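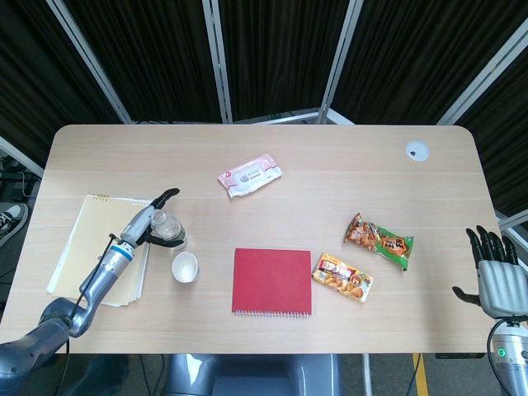 Keeping a two-arm desk cell running: setup, upkeep and one repair
Final project report, Iman Saber
Submitted Jul 7, 2026

1. What the project was

I took over the desk cell in January from the group before me. My job was not the picking software, other people do that. My job was that the cell starts in the morning, the arms go where they are told, and when something breaks there is a page that says what to do. There was no such page when I started. There was a text file called notes_new_FINAL with half a sentence in it.

So this report is mostly three things. How the cell is set up now, what the regular upkeep is, and the repair of the left gripper cable, which ate a lot more time than planned.

2. The cell

One desk, two arms on a base at the front edge. The left arm is gray and carries a two-finger gripper. The right side has the silver hand with five fingers. The two sides do not share spare parts or connectors and they don't share a startup procedure either. I call them Left and Right in the rest of the report. Whoever works from the base side of the desk will have the same left and right as me.

Black curtains on a metal frame behind the desk. They stay closed during runs. I tried a few sessions with one panel open because it gets warm in there, and the cameras kept losing the clear bottle against the windows. Closed it again.

The control PC runs Codero, the lab's own sequencer. Logs go to a shared drive called Olcombe (no idea who named it). The old drive, Ķēniņš, is still mounted but read only, please don't save to it, it looks like it works and then the file is gone.

The objects on the desk are ordinary stuff. Bottle, cup, wet wipes, a red notebook, snack bags, a pile of paper. They get moved between sessions and I don't keep a fixed layout for them except for the calibration check, see 4.

3. Setup from cold

Order matters here. I got it wrong twice and both times the Left came up with an offset.

Clear the desk first. Everything off, including paper. Left homes low and will push whatever is in the way.

Main switch, then wait for the PC to be fully up before touching the arm power.

Right on first. Wait for the green light on the forearm. If it doesn't come on, power off, reseat the plug at the base, try again. If it still doesn't come on, stop and get somebody.

Left on second. Release the brakes from the screen. There's a click from each joint, you get used to it.

Home Left, then home Right. Never both at the same time. Their paths cross over the middle of the desk.

Start Codero and load the cell profile. The one named clurnano_desk, not clurnano_desk_old. Clurnano is what the cell was called when it had a different gripper on it and the name stuck in all the files.

Run the open/close test on the gripper and the finger test on the hand with nothing in them. Look at them while they do it. Don't just read the screen.

Put the objects back, clear the floor around the base, start.

The whole thing used to take me most of a morning with restarts. Now it's one coffee.

4. Calibration check

Done every time the desk or the base has been bumped, plus at the start of every week. The check is simple. Tape cross in the middle of the desk, jog Left over it with the pointer clamped in the fingers, lower it until it nearly touches. The tip has to be within 4 mm of the cross. Same for Right with the index finger, but I accept a bit more there as the finger has some give in it.

If it's off by more than that, first look at the base. On my watch it was nearly always the base. The foot at the front creeps on the floor when the arm does fast stops. Push the base back to its mark on the floor, tighten the foot, check again. Only recalibrate if the base is on its mark and the tip is still off. Somebody before me recalibrated on a shifted base and then all the saved positions were wrong the day the base got put back. I found this out by working backwards through logs. Took days.

Remove the tape cross afterwards. Fingers pick up the glue.

5. Regular upkeep

Every day:
Wipe the finger pads on Left with a dry cloth. Snack bags leave a film, greasy ones especially, and then bottles slip.
Look along both cables from wrist to base. Nothing pinched, nothing pulled tight.
Floor check, cables out of the walking line.

Every week:
Calibration check.
Finger pad wear on Left. If you can feel an edge with your nail, swap both pads, never one.
Finger joints on Right, one at a time, by hand, power off. Should move smooth. Write down any that don't.
Desk bolts and frame bolts. The frame poles work loose slowly.

Every 2,000 grips (Codero counts them, bottom of the status page):
Take the gripper off, clean the slide, very thin grease, put it back. Same screws, they are a weird length, don't lose them. Redo the calibration check after.

I wanted a cleaning interval for Right too but I don't have enough data to say what it should be. Left open for the next person.

6. The cable repair

Symptoms. Left would drop an object in the middle of a move. Not always. Status page said gripper disconnected for a moment and then connected again. By the time you looked it was fine.

What I thought it was, in order: worn pads, wrong grip force, software. I changed the pads. I raised the grip force from the profile, which crushed a cup and changed nothing else. I asked for a rollback of Codero to the older version and the drops were still there. I should of looked at the cable first. The message said disconnected. It was telling me.

How I found it. I wrote a short script that turned the wrist slowly from one end to the other with the gripper closed on nothing and logged every disconnect along with the joint angle. 100 sweeps. Nearly every disconnect was close to the same place, a bit past 90 degrees, and only when turning outward. So not random at all. The cable runs along the outside of the arm and the loop at the wrist was too short, at that angle it got pulled against the connector.

With the power off and the wrist held at that angle you could see the connector tilt. Tiny, but there.

The fix:
Power off at the main switch, brakes on, arm parked low over the desk with a folded towel under it.
Cut the old ties. There were a lot of ties. Some were holding other ties.
Unplug at the wrist. Two of the pins were a bit bent, straightened them with tweezers, would not do that a second time on the same connector.
New cable from the spares drawer, longer than the old one.
Plug in at the wrist, leave a proper loop, then fix it down the arm working toward the base. Hook and loop straps instead of zip ties so it can be redone without a cutter.
Move every joint by hand through its full range before turning power on, and watch the loop the whole time. It should never go straight and it should never catch on the elbow.
Power on, full startup as in section 3.
Repeat the sweep test.

First try I made the loop too big. It didn't pull anymore but it swung out and snagged on the pile of papers when the arm came in low, and took half of it onto the floor. Shortened it by a hand width or so. Second sweep test, 100 sweeps again, no disconnects. I ran it once more the next morning to be sure, same result.

After that I put the grip force back to the profile value. Please leave it there. A thin bottle dents if you go higher.

7. What is still not good

The cable on Right curves down along the forearm much the same way and I have not measured it. No faults logged so far. I would run the same sweep on it before it becomes a problem, the script is on Olcombe under tools, needs the joint names changed.

Equipment and loose cables on the floor at the left side. I tidied it two times and it grew back. Needs a tray or a cable duct, neither is in the budget.

Spare finger pads, one set left at the time of writting. Order more.

The emergency stop is reachable from the front but it's a stretch from the left side. I think there should be a second one. Raised it with the lab, waiting.

Startup still has to be done by hand. I started on a script that would do steps 2 to 6 but I don't like the idea of homing without a person looking at the desk, so I stopped. Maybe with a confirm button in between.

8. What I learned

Read the error message. Really that is most of it.

Test one thing at a time. In the week of the drops I changed the pads and the force on the same day and then couldn't say what did what.

Write it down the same day. My notes from the first month are nearly useless, things like "fixed base again??" with no numbers. From the cable repair on I kept a log with time, what I did, what happened. Section 6 was easy to write for that reason and section 4 was not.

Mechanical first, software after. I come from the software side and I kept looking there since that is where I feel safe.

9. Files

On Olcombe, folder desk_cell:
startup_sheet (print this, there's one taped inside the control cabinet too)
upkeep_log
sweep_test, with the results before and after the repair
cable_route, drawing of the loop with lengths
parts_list, pads, straps, cable, gripper screws

The grip counter was reset after the last greasing. If it shows a number bigger than 2,000 when you read this, the greasing is overdue.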